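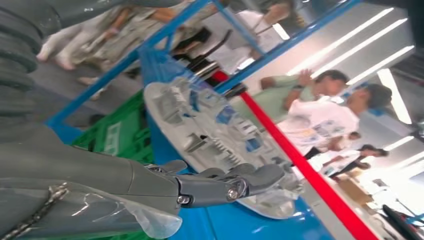
Parts Room Meeting, Wednesday, May 9, 2018

Present: Chutima Intarasuk (chair and, after a long silence, minutes), the Heywood bench crew, two from Plelesthorpe, one from purchasing who left before item four.

1. Minutes of the last meeting
Approved with one correction. The word "tidy" in item two should read "tidier."

2. The white tray
The tray on the blue table now holds gray parts and blue parts together. Plelesthorpe asked whether this was a system. Heywood said it was a system until the end of last week. After discussion it was agreed that:
– gray blocky pieces stay in the white tray
– blue pieces get a tray of their own, once purchasing has found one
– no one starts a third category without telling the chair

Purchasing pointed out that a second tray was approved in December. The meeting asked where it was. Purchasing did not know, and wished it noted that the question was unfair.

3. Gray molded frames
Kament has quoted for 550 or 600 frames, with a better price on 600. Heywood would like 600. Plelesthorpe would like to know where Heywood intends to put them, given that the ones we have already travel from bench to shelf and back like unclaimed luggage.

There was some talk about the ribs and the openings. The current frames collect small things in their compartments, and whatever falls in tends to stay there until someone picks up the frame and hears it rattle. Heywood proposed a shake test before shelving.
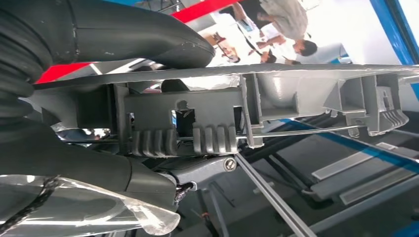 Chutima asked if the shake test could be done somewhere other than next to her desk. It can. It will now be done at the far bench, over a cloth, and anything that comes out goes back to its owner or into the jar. The jar was described by its keepers as "nearly full" and by everyone else as "full."

Decision on quantity put off until Kament confirms delivery. The vote would have been 4 to 3, but the two sides could not agree on which was which.

4. Labels
Flema labels peel. This has been raised before and will be raised again. Heywood has gone back to writing on masking tape with a marker, and reports no trouble apart from the handwriting. Samples of the handwriting were passed around. It was agreed to try capitals.

5. Floor
The gray carpet came up under three separate complaints, all of them about small parts. The speckled pattern hides anything gray, and we handle a great deal that is gray. Plelesthorpe suggested a plain mat under the bench. Heywood suggested dropping less. Both suggestions were accepted – the mat will be priced first.

The yellow floor tape stays where it is until the mat question is settled. Please stop moving it a little at a time.
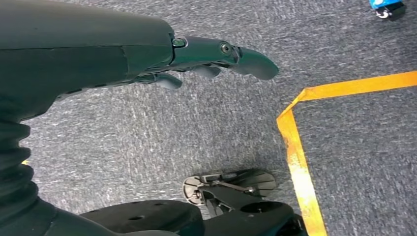

Item 5: the carpet, speckled gray.

6. Any other business
The good tweezers are missing. The bad tweezers are present and were offered to the meeting.

Actions
Purchasing: find the second tray, or buy another.
Heywood: capitals on all tape labels, empty the jar.
Plelesthorpe: price for one plain mat, any color except gray.
Chutima Intarasuk: write to Kament about delivery, ask Flema for a refund.

Next meeting in the same room, at the same table, with fewer parts on it if possible.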